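Chapter 3
Setting Up a Disassembly Cell

Before a robot can take apart a computer, someone must prepare the place where it works. In my experience this preparation takes more hours than the programming, and students are often surprised by it. In this chapter we follow one cell, the Zitard cell, from the bare table to the first grasp. Candela Vallejo and Hanyu Lu built it and kept the maintenance log from which I quote.

The table comes first. Slatted aluminum is a good choice, as clamps and fixtures can be moved along the slats when the product changes. The disadvantage is glare. A bright slat can confuse a vision system, so the lights must be adjusted before the camera is calibrated — never after.
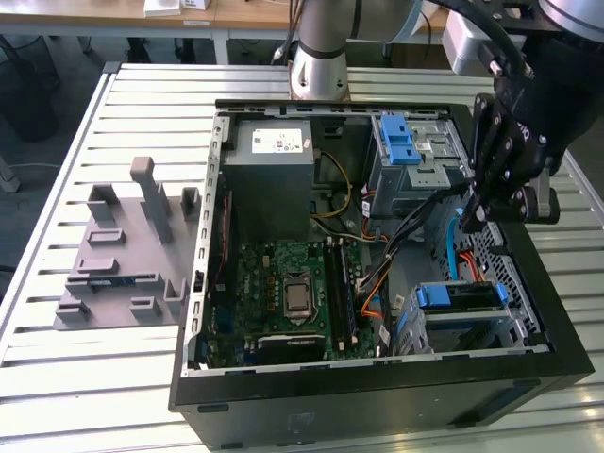 Figure 3.1 Open desktop tower on the slatted table, with the gripper at the drive cage and the printed fixture to the left.

The second matter is the gripper. Cables are the usual enemy of fingers in a crowded case, and a small error in the tool centre point is enough to catch one. The log asks for a check of this point every 600 cycles, and also after any collision, even a light one. Finger bolts are tightened at the same time.

Section 3.1 begins with levelling the table.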